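Bench inspection, parts bins and kitting tray, Urgate assembly room. May round, Tuesday, before first shift. Inspector: B. Forsyth.

Ratings: OK / Fix / Watch.

## 1. Work surface

- [x] Tabletop clean, no swarf or solder offcuts: **OK**
- [x] Seam between table sections flush, no lip that catches a tray: **OK**
- [ ] Levelling feet locked: **Fix**. One lock nut finger-tight at the rear. Spanner is in the Brolon cabinet.

## 2. Bins

- [x] One part type per bin. Solenoids, round boards and wire harnesses kept apart: **OK**
- [x] Rims and corners free of cracks: **OK**
- [ ] Parts spread on the bin floor, leads not crossed: **Watch**. Solenoid leads are thin and take a set if they're pulled out from under another part. Keep to a single layer.

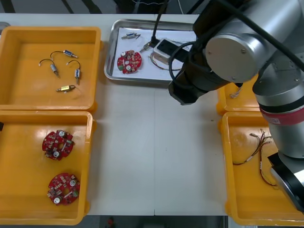 - [ ] Bin labels on the outside face: **Fix**. Venow labels lift after wiping with solvent. Reprint on the 100 mm stock and apply to a dry surface.

## 3. Kitting tray

- [x] Stainless tray, no burrs on the rolled edge: **OK**
- [x] Paper liner flat and replaced this shift: **OK**
- [ ] Boards laid flat, clear of harness ends: **Watch**. Crimped ends can mark the solder mask. Harness goes to the side of the tray opposite the board.

Liner paper is to come from the Ghorbani roll only. The cheaper roll sheds fibre and was withdrawn at the last round.

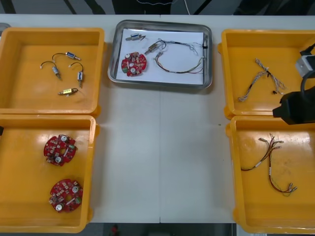 - [ ] Harness looped without kinks, twisted pairs not opened up: **Watch**. Minimum bend radius on the drawing is 5 mm. Re-check at the mid-shift stop.

## 4. Static control

- [x] Wrist strap tester in date: **OK**
- [ ] Ground point resistance logged: **Fix**. Three entries missing from the sheet. Take the readings again; do not fill in from memory.

## 5. Floor and cables

- [ ] Floor along the front edge clear of dropped items: **Fix**. Sweep at each changeover. Anything picked up goes in the reject tub, whatever its condition.
- [x] Cables at the rear of the bench kept off the walkway: **OK**
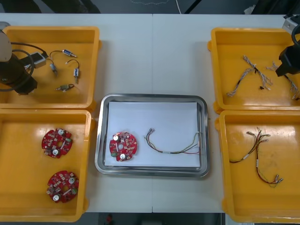

Beathag Forsyth: item 5 stays open until the sweep is written into the changeover sheet. A part off the floor has no history and can't go back in a bin. I'd also move the reject tub to the front leg of the bench.

Tub move accepted. Items 1, 2 and 4 to be closed before the next round.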